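Community board > Calls > Taking part > Holham soup evenings

We look for people to cook and eat with us in Holham

My name is Nelu Vasiliu and together with Stijn Wouters I am preparing a small book about soups that people learned from their parents or neighbors. For this we need 40 home cooks from Holham and from Torska. You do not need to be a good cook. It is enough that you make one soup often and that you can tell us how you learned it.

What we ask from you: one evening in our kitchen on Bhatt Street, where you cook your soup for a small group, and after that a talk of 85 minutes, which we record only as sound. If you never wrote down your recipe, we write it together during the cooking. Please bring your own spices if they are difficult to find. The other ingredients we buy, after you send us the list.
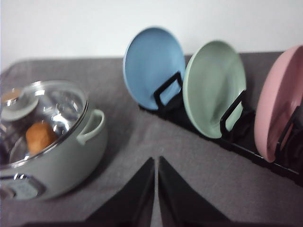 Each cook receives 300 crowns and the travel costs from Torska. If your recipe is chosen for the book, you receive two copies and your name stands next to it, or only your first name if you prefer so. You can stop at any moment and you keep the money.

We are especially happy with soups made from sour things, such as bran, sorrel or cabbage juice. Of chicken noodle soup we have already enough, I am sorry. The evenings begin in October. To apply, leave a note in the Irdale library with your phone number and the name of the soup, in any language you like.

Nelu Vasiliu, April 6, 2023

Comments

marta_k: Can I come with my mother? She cooks, I only translate.

Nelu V.: Yes, please come both. The payment is for each cook, but for translators we also have a small amount.

oldbridge: Is fish soup ok? Mine smells strong.

Stijn W.: Fish is very welcome, we have good windows.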